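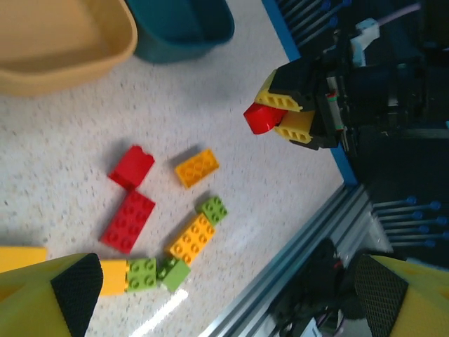
Toy bricks on a speckled white tabletop.

Freshwater mussels vanish from most of Lornier River

Freshwater mussels have disappeared from 70 percent of the sites in the Lornier River where they were recorded a generation ago, according to a survey published in July by the Palbridge Field Station.

Divers and waders searched 415 sites between the river's headwaters and the Zamora dam. Three species that used to be common in the upper river were not found alive anywhere, although old shells turned up on several gravel bars.

"We expected losses below the dam, where the water runs warm and slow," said Dolores Dvorak, the biologist who led the work. "What surprised us was how bad it looked in the side streams."

Mussels feed by filtering water, and a healthy bed can clear a good deal of silt and algae from a stretch of river. Their larvae have to attach to the gills or fins of fish before they can settle on the bottom. When the fish can't get past a dam or a culvert, the mussels stop spreading too, and the old ones die off without being replaced.

The team found few young mussels even at sites where adults were still present. The largest remaining bed, with more than 700 animals, lies near the mouth of Tomix Creek. Most of them are thought to be decades old.

Getachew Workneh, a fish ecologist who worked on the survey, said replacing a handful of road culverts on the creek would open several miles of stream to host fish. The county has not yet set aside money for the work.

The station plans to return to the Tomix Creek bed next summer to tag adults and look for young.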